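A Monday at the Torkstead open lab

The invitation said nine sharp, so I was there at nine, along with one other visitor and a coffee urn that hadn't been switched on. Torkstead lets the public in every July, and this year the arm people on the second floor had agreed to show what they've been doing with cables. I write about office moves for a living. Cables are my natural enemy, and I wanted to see somebody else lose to them.

Jarosław Szewczyk runs the project, which is called Plurnadon for reasons he declined to go into. His complaint about the usual way of teaching robots is that people show them success. A person steers the arms through a perfect job many times over, the software learns to copy it, and the first time a cable lands in a heap the robot behaves like a tourist whose phrasebook has run out.

So his group records trouble. Half of their 664 demonstrations start from a mess somebody made on purpose, and the person steering has to get out of it. There is a rota for making messes. Radosław Domański is said to be the best at it, and he took the compliment without blinking.

They trained two versions of the software, one on tidy starts only and one on the mixed set, with the same number of demonstrations in each. Then each got 100 tries at cables it hadn't met. The tidy version straightened 9 of them. The mixed one managed roughly half, and I was told twice that this was good. Having watched grown adults under desks, I believe it.

What I liked best was a smaller finding. The mixed version does better when it lets go. It will grip, pull, find that things are getting worse, and release, and the copying-only version hardly ever does that. Szewczyk had expected the gain to come from better grasping and spent the spring looking for it there.

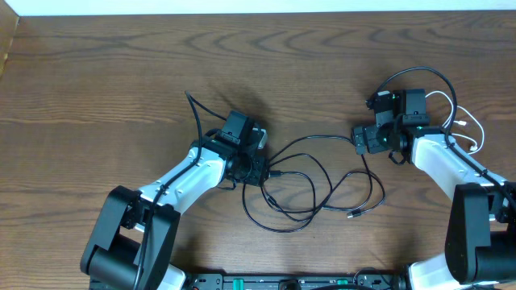
Letting go has its price, of course. Each release costs a few seconds, and the software can get into a loop of picking up and putting down that Domański calls "shopping." They've tried a penalty for it. The penalty made the robot stubborn again, so they took most of it off. The current plan is to have it look at the cable for longer before the first grab, which is also what my father used to tell me about fishing line.

I asked whether it would work on a phone charger from the bottom of a backpack. Szewczyk said to come back next July. The urn was hot by the time I left.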